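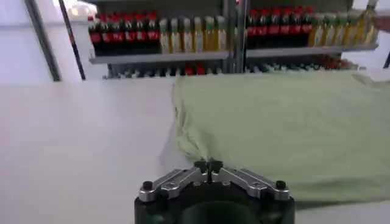
How often do you really need to wash a dish towel? After a full day of use, or sooner if it's been anywhere near raw chicken.

I used to be a once-a-week person (I know, I know). Then I moved to Lamilthorpe, into a kitchen with one tiny window, and the towels started smelling like a pond by lunchtime. So now I've got 13 of them in rotation and a lot of opinions!

My favorites are the plain soft ones in quiet colors, sage and oatmeal mostly. I got four from Bakilana last October and they've gotten better with every wash. Skip the fabric softener, though. It leaves a coating and then the towel just pushes water around the plate. A splash of white vinegar in the rinse does the job.

Folding is where I get fussy. I spread each one out on a bare table, smooth the wrinkles toward the edges with my palms, then fold in thirds the long way and in half twice. Thirds fit my drawer standing up, and halves never did. The older ones have wavy edges by now and won't line up no matter what I do, so those go at the back for spills and wiping down the stove.

Next up is the napkin drawer, which is a disaster.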